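Collation (paper records)

Collation is the putting of printed sheets into a fixed order before they are bound, filed, or scanned. In records work the term also covers the check that follows, in which a set is compared with its page list and any missing, doubled, or reversed sheet is noted. The word is used more narrowly in bookbinding, where it refers to the order of folded sections.

Background

Early office printers delivered all copies of page one, then all copies of page two, and so on. Sets were built by hand, usually by walking along a row of piles. Sorting machines with bins later took over most of this work. The Drurent collator, a common desktop type, held 20 bins and joined one sheet from each bin per cycle. Printers that store a whole job in memory now deliver finished sets, and hand collation is mostly limited to corrections, mixed paper sizes, and old files.

Method

Sheets are first jogged, meaning that the stack is held loosely and tapped on a flat surface until two edges line up. Fanning lets air between the sheets and reduces sticking caused by static charge. Long tables are harder to check than running text, as one page of figures looks much like the next. Poduval recommended that every page of a ledger printout repeat the column headings and carry a running row number — a page number alone does not show whether rows were lost at a page break.
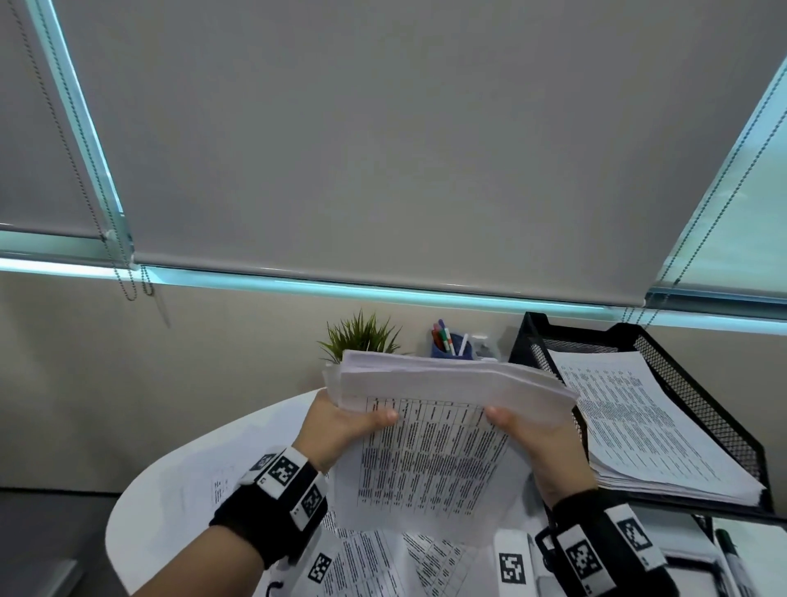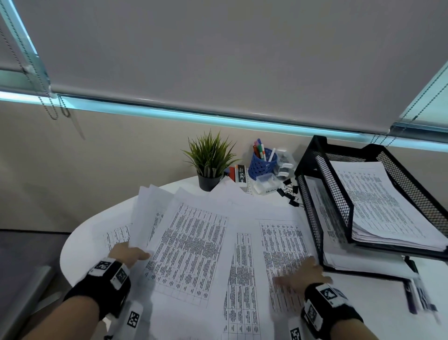
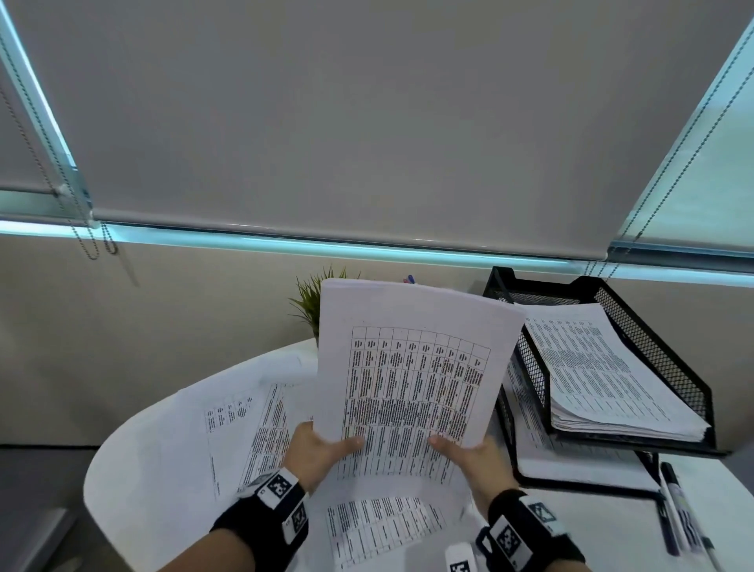

Printed tables on white sheets.

Errors

The usual faults are the double feed, the skipped sheet, and the turned sheet. In a trial at the Ersoy records office, Pimentel and Chauvin checked 442 sets and found faults in 138 of them. Double feeds accounted for 126 of the faulty sets. Damp storage was named as the main cause — paper that takes up moisture curls and clings.

Related articles
Jogging (paper)
Momik binding
Page numbering
Signature (bookbinding)
Static charge in paper

14 shares
2 comments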